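Subject: Re: [chores-list] so can they do the dishes yet or not?

Pascal Leblanc wrote:

> I've been reading this list for years and every November somebody
> announces that next year the machines will be packing our boxes and
> folding our shirts. My sister manages a mail-order bakery and she
> still has people at the packing table, same as always. Has anyone
> here seen one of these things do a full shift of anything? I don't
> mean a demo video with music on it.
>
> Pascal

Hi Pascal, hi all,

A full shift, no. Half a morning, yes! I got to sit in at Tessier last month while they ran their arm on light packing (small bagged stuff into cartons, pretty much your sister's job) and I kept a tally on the back of my parking receipt because I'm that kind of person. It made 115 tries and got 73 into the carton without anyone stepping in. Better than I expected, and still nowhere near what a teenager with a summer job would do.

The hard part is the bags. Give it a stiff little box and it's happy all day, but clear plastic crinkles and shines and slides around, and whatever is inside might be soft. You squeeze enough to lift it and you've squashed somebody's breakfast. A person doesn't even think about it, you just sort of scoop.

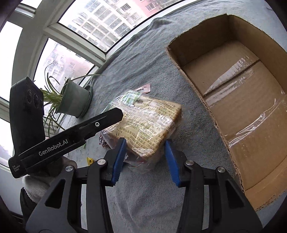 Pascal Leblanc

Putting your name there so you see this bit, Pascal, because it's the job you asked about. Package in clear wrap, two rubbery blue fingers, open carton right next to it. There's a hand in a white glove holding the whole gripper, so a person is still doing the deciding. Getting from that to an arm doing it alone is where everybody seems to be stuck, and I think they'll be stuck a while on anything floppy.

Household stuff I'm even gloomier about. My neighbor paid 879 dollars for a Londuso that was supposed to pick up toys, and it's fine with blocks and hopeless with socks. Dishes, forget it. I wouldn't let one near my good glasses.

If your sister wants something useful now, tell her to look at carton folding and taping. We've had a Zirkden doing that in our shop since spring and I'd miss it if it went. The packing table keeps its people for now.

Has anybody tried the Bemulent arm on bread or rolls? I'd love to hear numbers, even bad ones.

Cheers from the shop floor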